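Four weeks with the Rodunik arm kit

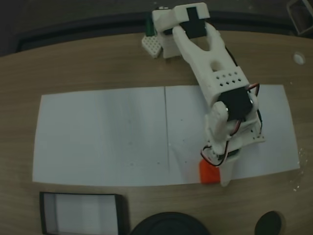
I bought the Rodunik kit in August after putting it off for most of the year. I teach myself this stuff in the evenings, I have no engineering background, and I wanted something I could build on the kitchen side of the apartment without a machine shop. What follows is how it went, including the parts I would have liked to read before I paid.

The kit comes from Skarkesport. You can order it with the plastic parts already printed, or get the files and print them yourself. I don't own a printer, so I took the printed set in white. The box had the plastic parts, the servos, a control board, a power supply, a small screwdriver and a bag of screws. The screws were all in one bag. I spent the first evening sorting them by length on a dinner plate.

The build took me 13 hours over several evenings. The manual says an afternoon, and maybe that is right if you have done one before. The drawings are clear up to the shoulder and then get crowded. At the elbow I had the horn on one notch off, and I didn't notice until the forearm refused to fold all the way in. Undoing it meant taking out most of what I had done the night before. If you build one, center each servo with the setup program before you screw anything to it. The manual does say this, but on page 45, after the steps where you need it.

The prints themselves are good. A couple of holes needed cleaning out with a craft knife and one bracket was tight enough that I sanded it. Nothing cracked. The parts are thick and the arm feels stiffer than I expected for plastic. There is still some play at the shoulder, and it adds up by the time you get to the gripper.

Wiring is the weak point of the design. The leads run along the outside of the arm in loops, and there are no clips or channels for them. Too short and they pull when the elbow opens. Too long and they catch on things. I emailed support and got a reply the next morning from Orsolya Tóth, who told me to leave the slack at the elbow and tie down the rest near the base. That mostly works. She also said clips are planned for a later version, with no date.

For software you get a choice. Rodunik has its own app, which is fine for moving one joint at a time and not much else. I switched to Munshi, which is free and lets you record a motion by hand and play it back. Setup was four commands and one wrong cable. After that I could have the arm repeat a simple move the same evening.

My test job has been small blocks on paper. I like paper because I can pencil a target on it and measure how far off the arm lands. Picking up a block is reliable if it starts where the recording expects it. Turn the block a little and the finger tends to push it instead. Placing is less accurate than picking, and it gets worse the farther out the arm reaches. Close to the base I am happy with it. Near full reach I would not trust it with anything I cared about.

I ran one pick and place loop to a count of 1000, spread over several days, to see what wore out. The servos were warm to the touch by the end of each session but kept going. One screw at the wrist worked itself loose and I put a drop of threadlocker on it.

Before buying I also looked at the Ullell arm. It is metal, it costs a good deal more, and it arrives assembled. Chepkoech Kirui, who I know from the library coding group, has one and let me try it for an evening. It is smoother and the placing is better. It is also closed up, so when her wrist joint started clicking she had to mail the whole arm back. With mine I can order a single part, or ask someone to print it. For learning, I think that matters more than the accuracy.

Would I buy the Rodunik again? Yes, at the price I paid, for a person who wants to find out how an arm goes together. If you want to skip the building and just write code, get something assembled.

Next I want to try a softer tip on the gripper finger – the bare plastic is slippery on anything smooth – and redo the wires with spiral wrap. I'll post the print settings too, once the friend with the printer sends them to me.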